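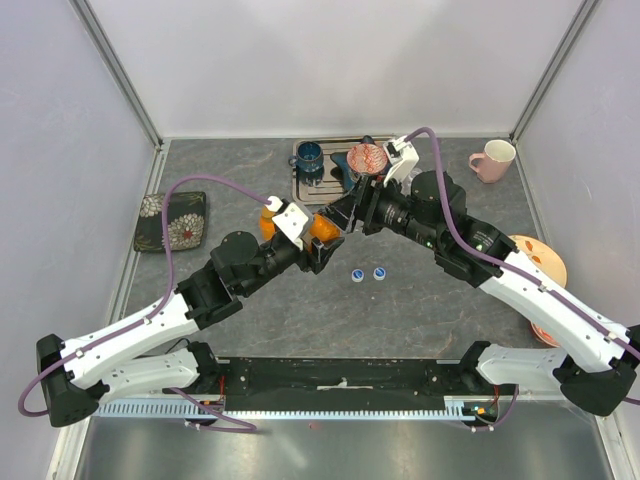 Wrist cable rubbing at the elbow, two-arm cell

Posted in: Cell Setup and Maintenance

tindton_bench
March 20, 2024
Looking for opinions on cable routing. The picture is our Tindton cell, with both arms at the handover position. The cable I'm asking about is the purple one on the left arm. It comes out of the connector on top of the bracket, goes over the wrist and down the forearm, then loops around the outside of the elbow. White clips hold it to the link.

After 136 hours of running, the jacket is scuffed at the elbow. It isn't through to the shield yet. The right arm has the same cable and the same clips, and I can't find a mark on it. Do I shorten the loop or add a clip?

gearlash
Don't shorten it. A loop that looks lazy in one pose can be tight in another. Run the elbow from stop to stop by hand with the power off and watch where the cable touches. Then move the clip closest to the elbow back toward the wrist by 16 mm and try again.

Ugwu_Fan_2
I'd shorten it. We had long loops on our Ugwu arms and they caught on everything. A short loop with a proper strain relief has been fine since January.

gearlash
Which joint range? Ours go nearly all the way round and a short loop would pull the connector out.

Ugwu_Fan_2
Fair, ours only use half the travel.

millrow
Look at the front too. There's purple cable looped over the slotted rail at the left end, and those thin red wires hanging by the base. I would sort those before the elbow. If the cable gets pulled down into the teeth you'll be replacing the whole run.

tindton_bench
The base doesn't move along the rail in this cell, it's bolted at both ends. I agree the red wires should be tied up. They go to the stop circuit and I left them long when I changed the terminal block.

millrow
Bolted or not, I'd still get the cable off the rail. Somebody will lean on it while cleaning the worktop.

old_wamska
What clips are those? The Wamska ones come in 2 sizes and the small size pinches a thick cable. When it's pinched, it can't slide, so all of the bending happens in one spot. That would give you scuffing on one side if the clips got mixed up between the arms.

tindton_bench
I'll check. I bought one bag of each, so that is possible.

gearlash
Also check for twist. Unplug the top connector, let the cable hang, and see if it turns. If it does, plug it back in the way it wants to sit. Re-home the arm afterward and run the handover slowly before you trust it. The grippers meet so close together there that a small offset matters.

tindton_bench
Update. Three of the clips on the left arm were the small size, and the right arm has all large ones. The cable also had half a turn of twist in it. I changed the clips, let the twist out, and moved the elbow clip back 16 mm as suggested. The loop is the same length as before. Red wires are tied to the base and the front cable is off the rail.

I wrapped the scuffed part with Mellberg sleeve for now. New cable is on order.

Ugwu_Fan_2
I wouldn't use sleeve over a scuff on a moving section. It hides the damage and you won't see it get worse.

old_wamska
It's fine for a short time if you slide it back and look every 5 shifts.

Ugwu_Fan_2
People say that and then leave it on for a year.

tindton_bench
It's on the check sheet now, and the sleeve comes off when the cable arrives. I'll post the part number for the large clips once I find the bag.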